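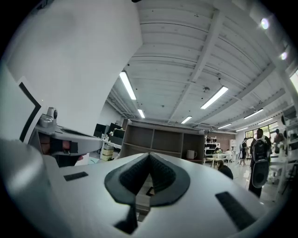

I have now spent enough hours in the big back room at Flavstead to have opinions about its ceiling, and since my family has asked me to stop sharing them at dinner, you get them.

The room, for those who missed the earlier post, is the one I rent a corner of for sorting, packing and muttering. Most of what I do in there involves looking down: at tape, at cardboard, at the label I have just stuck on upside down. But packing is hard on the neck, and every so often you have to tip your head back and make a small noise. I did a lot of that in December. So I got acquainted with what was up there.

It is white corrugated metal, crossed by white steel beams. Somebody at some point decided that everything above head height would be white, and then carried on down the columns while the can was open. I was against it at first. I grew up in houses with popcorn ceilings, where you could lie on the couch and find a rabbit or a senator in the bumps. Corrugated metal gives you nothing. You get stripes, and then more stripes, and if you are tired enough they start to drift.

Then there are the fluorescent tubes. I do not love a fluorescent tube. It makes everyone look as though they have just received a letter from the county. My skin in that room is the color of packing paper, and I know this because I have held the two side by side. But I will say that you can read a tracking number by it. At home I pack under a nice warm lamp that cost too much, and at home I once mailed a box to myself.

I tried fixing the light anyway. I bought a clamp lamp from Ilto, one of those with the bendy neck, and attached it to the edge of my table. It lit up a circle the size of a dinner plate and made the rest of the table look like a cave. Everything I needed was in the cave. The scissors live in the cave to this day, as far as I know. The lamp has gone home to the closet where I keep things I was going to return.

The window is the better answer. It lets in real daylight, and between 10 and noon I can tell navy blue from black, a distinction that turns out to matter to people who order navy blue. I have started saving all the color-sensitive work for those two hours. By four in the afternoon in winter I only handle things that are beige on purpose.

What I had not counted on was the echo. All that hard metal overhead means a tape gun sounds like a small aircraft having an argument. I own the Julance tape gun, the one with the red handle, and I had always thought of it as a quiet, polite sort of tool. In my spare bedroom it purred. At Flavstead it shrieks, the shriek goes up, has a look around, and comes back down. I've switched to paper tape, the kind you wet, which is slower and makes my fingers taste of envelope. Don't ask why I know what my fingers taste of. I eat lunch in there.

A room with that much height also has its own weather. Heat goes up to visit the beams and does not return. I asked the Campos office, who manage the building, whether there was any way to bring some of it down to where the rent is paid, and got a very pleasant email about air circulation. I now wear a vest. It has eight pockets and I have lost a marker in every one of them.

For the record, because two of you wrote in and asked, the rent on my corner went from 700 a quarter to slightly more than that, and I have 22 shelves' worth of stuff to show for it, none of it in order. The shelves were supposed to be the subject of this post. I had a system. It went by size, then by how breakable, then by how much I personally liked the item, and it fell apart at the third step when I put all the things I liked on one shelf and then didn't want to sell them.

So the plan for the next few weeks is as follows. The favorites shelf gets broken up and priced. The table moves closer to the window, even though that means moving the box mountain first, and the box mountain has been settling nicely. I am going to hang a blanket on the wall behind me and see if it does anything about the echo. If it doesn't, I'll at least have somewhere to store the blanket.

Also, if anyone wants a barely used clamp lamp with a bendy neck, leave a comment. Pickup only, I've run out of the right size box.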